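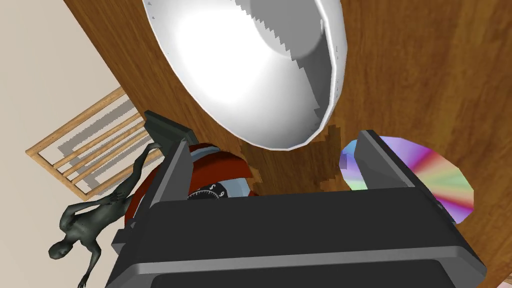 Vamdale Table Tasks, Progress Report to the Brorano Fund
Reporting period: February to date
Friday, August 8, 2025

Summary

In this period we continued to collect examples for the learning system in simulation. The plan was 200 accepted episodes and we have now 544. The larger number comes mostly from the new teleoperation setup, in which the operator can restart an episode without loading the whole room again. We are satisfied with the quantity. With the variety we are less satisfied, and we explain this below.

Collection work

All episodes use the same dining room and the same wooden table. The objects are placed again for every episode by a script, with random position and rotation. The set includes a white bowl, a figurine and a red object with a round dial. Each episode is stored with the views from the robot's body and from the gripper, the joint positions, and one short instruction in plain English.

The gripper views are the most useful for learning the last part of a grasp, but they are also the most difficult. When the bowl is near the hand, it covers a large part of the table, and a small object between the fingers can be almost hidden. We decided to keep such episodes. A policy trained only on clean views will not be prepared for them.

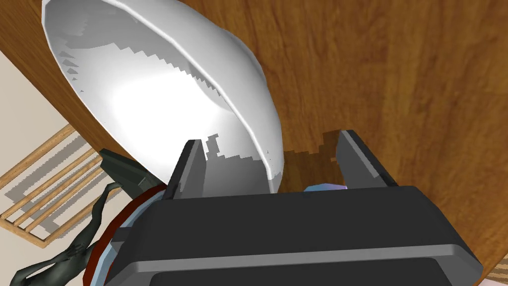 Quality check

Every episode is reviewed by one person who did not operate it. In the first weeks 80 episodes were rejected, mainly for two reasons: the instruction did not match the object, or the operator waited too long before the first movement. The rejected episodes are not part of the total given above. After we rewrote the operator guide, the rejections became rare.

One rendering problem is still open. Shadows have blocky, stepped edges in the gripper views, most clearly on the bowl. De Bruijn, who maintain the renderer, have received our report. We do not yet know if this has an effect on training — a small comparison is planned.

The body view shows both arms, the table and the chairs, also when the robot leans strongly to one side. We keep the tilt in the data and store the body angle with each time step.

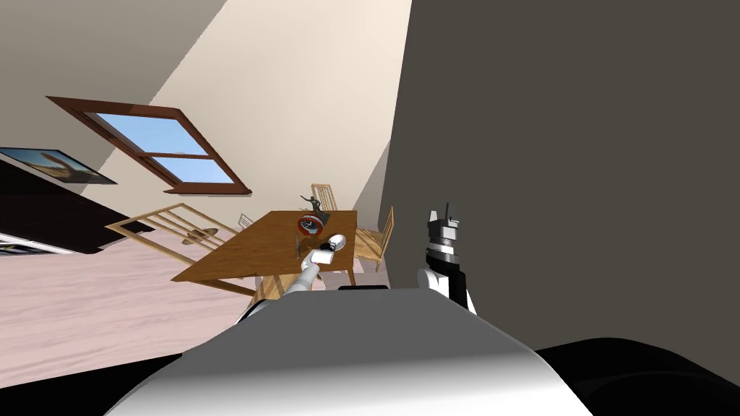 Next period

We will add 20 new object layouts, and for the first time episodes where both arms must work together. The first training run will be done on the Hestow cluster. We ask the fund to confirm that the remaining computing budget can be moved to the next period. The total amount does not change.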